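Automation at Work, Session 5: Who Does What Once the Hand Arrives
Handout, updated 2020-05-26

Okay, so last time we talked about machines that do one thing forever, like the carton folder at Pinberg. This session is about the general-purpose kind, the ones people at work start calling "the new guy" by lunch on day one. I want you to come away with a feel for what shifts in everybody else's day. Bring your notes from the Pinberg reading, we'll need the job list at the end.

1. The case: Stira

Stira is a returns and repacking shop with 145 people on the floor. Sports gear, small home goods, the odd box of mystery parts. In April they put robotic hands on 3 of their sorting benches. Before that, a sorter picked up an item, looked it over, graded it and put it in the right tote. Four small jobs in one, and if you've ever done it you know the looking is the part you get good at (and the picking up is the part your wrists remember!).

A hand with several fingers and a thumb can try a lot of different grips, so the bench doesn't need a new tool for every shape. A baseball is a nice test item, by the way. It's round, it likes to roll, and the stitching gives the fingers something other than smooth leather to press on.

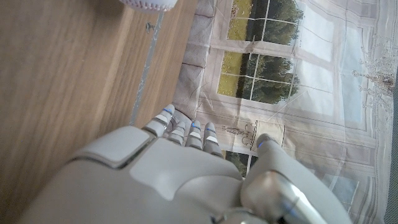 2. What changed for the sorters

The lifting went down, and people liked that right away. The deciding went up. One sorter now looks after a bench, clears the odd jam, and grades whatever the hand sets aside as unsure. Nearly 6 hours of a shift can go by like that – watching, stepping in, watching again. Some folks loved it. Others told me they were more tired than before, and I believe them. Waiting for something to go wrong is work, even if it looks like standing around.

Chatting dropped off too. Two people used to share a bench, and now they're a full aisle apart.

3. Who got asked

Compare Stira with Debnath, where the sorters tried out the bench layout before anything got bolted down. They moved the totes, and they asked for a stop button they could reach while sitting. Tiny stuff, but complaints in the first month were mostly about the break schedule!

For next time

Read the Prerkiva interviews, the first two are plenty. Then pick one job you've held and split it into its small parts, the way we did with sorting. Mark the parts you'd hand over gladly and the ones you'd fight to keep – and write a few lines on what your pay should look like afterward. A page is fine, handwritten is fine.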